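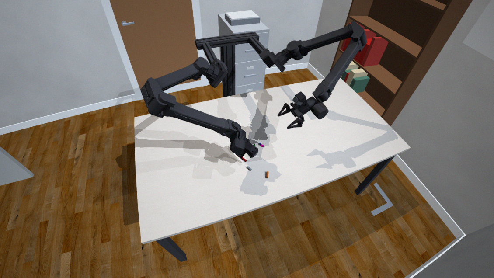
Ticket 41 - Kelline Supper Dance, online booking page
Status: open (was closed, reopened Tuesday)
Priority: high, doors are in October and we've sold next to nothing this week

Problem: people click Book, get "no places left". There are places left. Loads.

Tues 9.15am
First report by phone. Caller wanted 2 seats for the supper and the raffle strip. Page told her sold out. Told her I'd ring back.

9.40
Tried it myself on the office laptop. Same message. Tried on my phone, fine, got all the way to payment. Odd.

10.05
Cleared the laptop's history and cookies. Works now. Thought that was it, closed ticket. Silly.

11.30
Three more emails, same message. Reopened. Asked each what they were trying to book. All supper + dance. The dance-only people seem to be getting through ok.

11.50
Logged into Praler (booking system). Supper + dance is set up as a bundle, draws from two pots, Supper and Dance floor. Dance floor pot has plenty. Supper pot says 0 left, which can't be right, the hall at Yuen Street seats far more than we've sold.

12.20pm
Found somthing. The sponsor tables. When Stikia took their table of 10 it was entered as 10 tables, not 10 seats. So it's holding back a whole room's worth of suppers for one sponsor.

12.35
Changed to 1 table. Saved. Supper pot still 0. Logged out and in, still 0.

1.10
Praler help page says held seats aren't released until you press Recalculate on the event, under Advanced. Pressed it. Spinning wheel for almost 10 minutes then timed out.

1.45
Pressed again with the page set to Draft first. Went through. Supper pot now shows seats. Set back to Live.

2.00
Tested: laptop ok, phone ok, bundle ok. Rang first caller back, she's booked. Emailed the other three.

2.25
New snag. Confirmation email for the bundle gives the dance start time and not the supper time. Anyone who turns up for that will miss the food. Fixed wording in the template, but it only affects new bookings.

Still to do
- resend confirmations to everyone already on the bundle (Praler can do it in bulk, haven't found where)
- check the other sponsor tables were entered as seats
- donation button still shows under the old sold out notice, needs moving back to the bottom
- ask Praler why my phone worked when the laptop didnt. Logged with them, no reply yet

Leaving open till the resend is done.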